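# Tapered fingers or flat pads for picking out of a small box?

**quietbench**

I have two small arms side by side on a table and I'm trying to settle on grippers for them before I order a second set. The job is taking small loose items (batteries, stub screws, fuses, that sort of thing) out of a shallow plastic box with a hinged lid and putting them in a tray.

What I have tried so far:

- Gellum two-finger with the wide flat pads. Good hold on anything it can get round, but the pads catch on the sides of the box.
- Heiskanen parallel gripper with tapered fingers, on loan until the end of August. It gets into the box easily. It drops round things more than I would like.

I did 146 picks with the Heiskanen on AA and smaller cells and it lost 17 of them, nearly all between the box and the tray. I haven't done a proper count with the Gellum as I kept stopping to free it from the lid.

Both were run from the same Kodine controller with the force setting left where it was. The supplier (Broltidano) quoted me 1,658 for a pair of the Heiskanens with cables, so I would like to be fairly sure before I pay. Is the dropping down to the finger shape, or is it something I can fix in the settings? I'm not keen on suction, as some of the items have holes in them.

---

**oldpneumatics**

Go for suction. Fingers are a pain with small parts and always will be. If it has holes in it use a smaller cup.

---

**tern_and_gauge**

You said no suction, so leaving that aside.

Losing them between the box and the tray points to grip force or finger surface more than shape. If the taper was wrong you would be losing them at the pick. Leaving the force where it was isn't a fair test either, because the same number on the Kodine doesn't mean the same squeeze on two different grippers. The Gellum has a shorter linkage. Set each one up separately, using one known item. I use a AA cell and go up in small steps until I can't turn it in the fingers by hand, then one step more.

Then do this in order:

1. Put a thin strip of silicone tape on the inside faces of the tapered fingers, only the last centimetre or so. Bare plastic on a shiny cell will slip.
2. Slow the lift. Leave the travel to the tray alone for now.
3. Check the fingers are closing square. On one of mine the lower finger had a loose screw at the linkage and it closed at a slight angle, which rolled anything round straight out. It took me most of a Thursday to find.
4. Repeat your count. Use the same cells, and put them back in the box in a jumble, not in a row.

If you still lose more than 6 in a run of the same length, I'd send them back and ask for the grooved fingers. Those hold cylinders well but are no use for flat fuses, so it depends what the mix is.

On the Gellum, you can get narrower pads. I have not used them in a box so can't say how they do.

---

**lowshelf**

Agree with most of the above, but nobody has mentioned the wrist angle yet. I run a pair of arms with tapered fingers on much the same sort of job and most of my drops were down to coming in at a slant. One finger touches first, pushes the battery along the bottom of the box, and you end up holding it by one end. It looks like a good pick until the arm moves sideways. Come in straight down, stop just above the bottom, then close.

Also watch the lid. A hinged lid standing up at the back takes away a good part of your approach, so teach the point with the lid open as it will be in use. I taught mine with the lid off the first time and had to do it all again.

I wouldn't bother with two different gripper types on the two arms. I tried it and spent more time on the settings than on the picking.
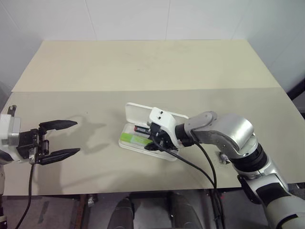 Cable routing is the other thing I would look at before paying for a second pair. A stiff cable pulls at the wrist when the arm swings, and you can mistake that for weak grip. Mine go off the front edge of the table with a fair bit of slack, and the right-hand one has to cross the tabletop to get there, so check it clears the tray at full reach. I work with one gripper down in the box and the other held open, well off to the left, which keeps the two cables apart. If yours are tied tight to the forearm, let some out and run your count again before you change any of the force settings.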